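Robot Club FAQ

Updated Jan 15, 2024

I run the Tiwari Robot Club, and every fall I end up answering the same emails over and over (I like the emails! keep sending them!), so I finally typed up the answers. If yours isn't in here, write to me and I'll probably add it.

Do I need to know how to code?

Nope. A good chunk of the club walks in having never written a line of anything. We start people on jogging the arm by hand with the controller, then saving positions, then stringing the positions together, and by then you're sort of programming already and it didn't hurt. If you do know how to code, great, you'll get pulled onto the vision group faster than you can take your coat off.

How old do I have to be?

High school age and up. We have had parents join after one too many evenings waiting in the parking lot, and they're very welcome, but they have to do the safety sheet like everyone else.

What does it cost?

Dues are $30 for the season, which runs from September until the spring open house. That covers parts, tape (we go through so much tape), and the entry fee for the Brindance. If $30 is a problem, tell me and we'll sort it out quietly. I mean that.

What's the Brindance?

It's our regional meet, and it's the thing we spend most of the year getting ready for. Teams get a list of everyday handling jobs in November: open this, press that, pull the cover off the other thing without denting it. Then your arm has to do them on the day with fixtures you've never seen before. You get 9 minutes per job, including setup, and the clock does not care that somebody left the good hex key at school.

Last season we finished with 54 points, our best ever, and I'm still kind of insufferable about it.

Is it like the robot fighting shows?

I get this one every single year! No, nothing gets smashed on purpose. Our stuff is slow and careful and a lot of it looks like an arm thinking really hard about a doorknob. Some people find that boring for the first session and then get weirdly hooked, me included.

What kind of robot do you use?

We have two arms. The older one is named Dokby, and I couldn't tell you why, it was on the label maker strip when I took over. Dokby has opinions about its elbow joint and needs a warm-up run before it will behave. The newer one hasn't earned a name yet. Both use grippers with soft padded fingers, and we do most of our practice with a little camera down at the wrist so we can see what the fingers are up to.

What would I be working on right now?

Mostly approach and contact. That means bringing a finger in close to something hard and shiny without whacking it, which is much tougher than it sounds. Shiny things are a headache for the vision group too, with all those reflections, so everybody gets to suffer together.

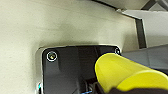

Wrist view: yellow finger in close by the right-hand screw, on a black plate with a shiny metal rim.

When you're learning this, go slower than you think you need to. Then go slower again. I tell everybody to pick one feature that's easy to find, like a screw head or a corner, and judge your distance from that. A big smooth pale surface gives your eyes (and the software) almost nothing to hang on to. Also, keep an eye on any cables near where you're working. Fingers love to hook a cable.

Can I drive the arm at my first session?

Yes, once you've read the safety sheet and shown me you know where the stop button is. I'll make you find it with your back turned first. Everyone groans about that and everyone can do it by the second try.

How much time does it take?

Two evenings a week is normal, plus a few longer days right before the meet. If you can only make one evening, come anyway! You just want to be honest with your group about it so they don't hand you the job that has to be done by tomorrow.

Do I need to bring anything?

Closed shoes, a hair tie if you've got long hair, and a notebook you don't mind getting grubby. Laptops are nice but we have loaners. Please don't bring your own power tools. We had a talk about this.

What if I break something?

Then you tell me and we fix it. I've personally snapped more finger mounts than any student, so you won't get a lecture. What does make me grumpy is finding a cracked part put back in the drawer like nothing happened.

Can I build my own project?

After the Brindance, sure. Spring is when people go off and do their own thing. The best known one is Zivargate, a swinging gate the arm has to open, pass a block through, and close again without trapping its own wrist. It started as a joke between a couple of seniors and now newer members keep rebuilding it and trying to beat the old time.

I missed the fall start. Is it too late?

Not at all, we take people in January too. You'll be a bit behind on the handling jobs, so I'll pair you with someone who's been at it since the fall. Come by, say hi, and I'll get you a safety sheet.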